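Asdale Shape Library
Frequently Asked Questions for Borrowers

The Asdale Shape Library lends printed shape blocks and wooden work boards to schools, early learning programs, therapy practices and families in the Asdale area. The answers below apply to all loans made on or after 15 January 2024. Borrowers who hold an older agreement may keep to its terms until the loan is returned.

General

Who may borrow from the library?
Any resident of Asdale aged 18 or over may open a household account. Schools and other organizations open an account in the name of the organization and appoint one person to sign for loans. Proof of address is required in both cases.

Is there a charge?
Household loans are free. Organizations pay an annual fee of $40, which covers all loans made during the year.

How large is the collection?
The library holds 4000 blocks and 177 boards. Part of the collection is kept at the Gemavard branch and can be sent to the main desk on request. Please allow one week for transfers.

How long is a loan?
Household loans run for four weeks and organization loans for one school term. A loan may be renewed once, unless another borrower has reserved the set. All organization loans are due back in June for the yearly check.

Blocks

What shapes are available?
The standard set, listed in the catalog as Stillum, contains stars, cylinders and hearts. Additional sets with arches, crosses and half-moons may be borrowed separately. Each shape is supplied in more than one color so that the blocks can be sorted either way.

Why do some blocks feel rough and others smooth?
The blocks are printed in layers, and the printing leaves a fine texture on some faces. The texture is normal and does not mean that the block is worn. Please do not sand or varnish a block in order to smooth it.

May blocks from different sets be mixed?
They may be mixed during use, but they must be sorted again before return. The set number is marked on the base of each block. Organizations borrowing more than one set may wish to keep the sets in separate bags.

Are the blocks suitable for very young children?
The Stillum set is intended for children aged three and over. Younger children should use the large-format set, and only with an adult present.

Boards

What is a work board for?
A work board gives the child a plain, level surface with a clear edge. Blocks waiting to be used are placed together in one corner, and the block in use is placed toward the middle. Most of the activities in the booklet begin in this way. A typical start for Activity 4, "Find the Other Star," has a red star out on the board and a small group at the back left: a green star, a red cylinder, a green cylinder and a yellow block with a rounded top. The child is asked which block in the group has the same shape, and then which has the same color.

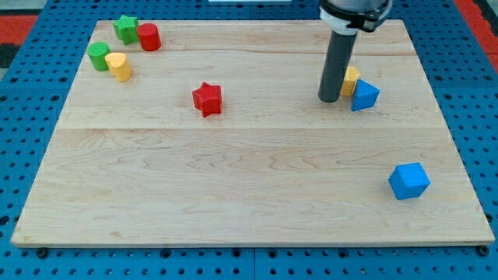 Care and Cleaning

How should the blocks be cleaned?
Wipe each block with a damp cloth and mild soap, then dry it with a towel. Do not use a dishwasher or boiling water – heat will warp the points of the stars. Blocks with a textured surface may be cleaned with a soft toothbrush.

How should a board be cleaned?
Use a barely damp cloth and wipe along the grain. Boards should not be soaked or left standing in water. Crayon and pencil marks may be left for library staff, who will remove them when the board comes back.

The board I received has visible lines across it. Is it cracked?
Several of our boards are made of planks glued side by side, and the seams between the planks can be seen on the surface. A seam that is flat to the touch is sound. If a seam has opened or a splinter can be felt, stop using the board and report it to the desk.

Where should the set be stored?
Keep blocks and boards indoors, away from radiators and direct sunlight. Boards should be stored flat. Please do not stack heavy items on top of them.

Returns and Losses

What must be returned?
All blocks, the board, the activity booklet and the bag must be returned together. Staff will check the contents against the list inside the bag while the borrower is present.

What happens if a block is lost or broken?
Report the loss when you return the set. Household borrowers are not charged for the first lost block on any loan. Further blocks are charged at the replacement price shown on the contents list. Broken blocks should be returned in whatever condition they are in, as some can be repaired. Please do not attempt a repair with household glue.

May I return a set to another location?
Sets may be returned to the main desk or to the Gemavard branch. The drop box at the Kontogiannis Community Center accepts bags of blocks only; boards do not fit through the opening and must be handed to a member of staff.

Donations and Other Questions

Does the library accept donated blocks?
Donations are accepted if the blocks are clean, undamaged and free of loose parts. Painted blocks cannot be accepted unless the donor can state what paint was used. Gifts of more than 1000 pieces should be arranged in advance so that storage can be made available.

Whom should I contact about an organization account?
Please write to Fulgencio Becerra, Loans Coordinator, at the main desk. Include the name of the organization, the number of children who will use the sets and the date on which the first loan is needed.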